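The Little Gray Cabinet

I'm writing this with my sleeves still rolled up, so forgive the smudges.
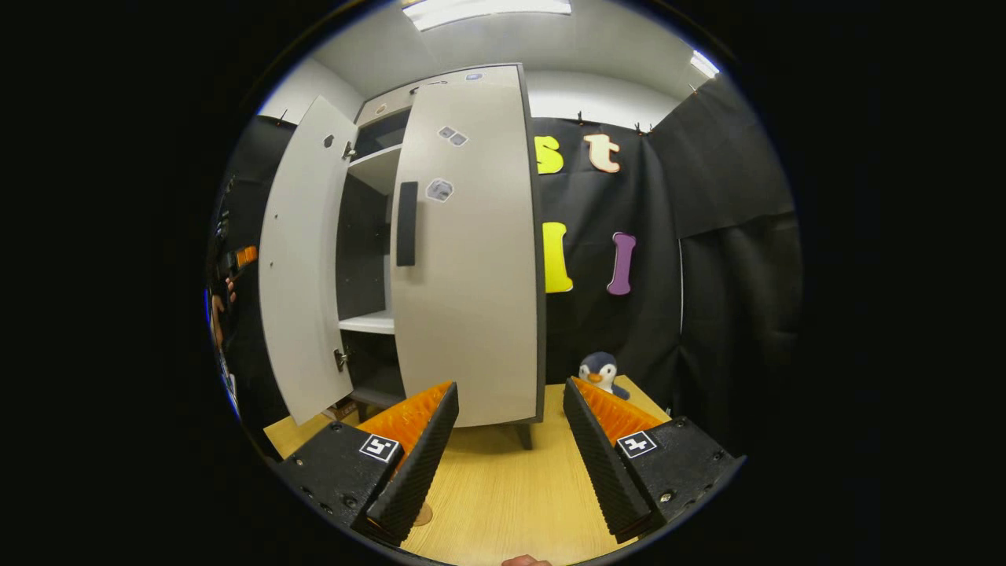
I've been putting off the small storage at Jatlow all winter, and this month I finally ran out of excuses! If you've ever gone hunting for tape in there you know what I mean (30 minutes of your life, gone, and you come home with string).

My rule for a narrow cabinet is both doors open before you touch a thing. I used to open one side, shove whatever I had in my hand onto the nearest shelf and shut it fast. Guess how that went. Now I start on the top shelf and work down, and I feel along the floor of it last, where the odd little things end up.

Delwyn Whitelaw swears by shelf liner and brought me 2 rolls from Flinby, the plain kind. I'm still deciding. It does look nice, but I have cut liner crooked my whole life and don't expect to improve now.

Hinges next! If a door swings back at you while your hands are full, try snugging up the screws before you go shopping for new hardware. A small screwdriver and a little patience did it for the one in my hallway at home.

I'll be doing the Plundness shelves on March 23, 2019, and I'd love company. Bring a rag and any spare small boxes with lids. Shoeboxes are fine, I've got labels.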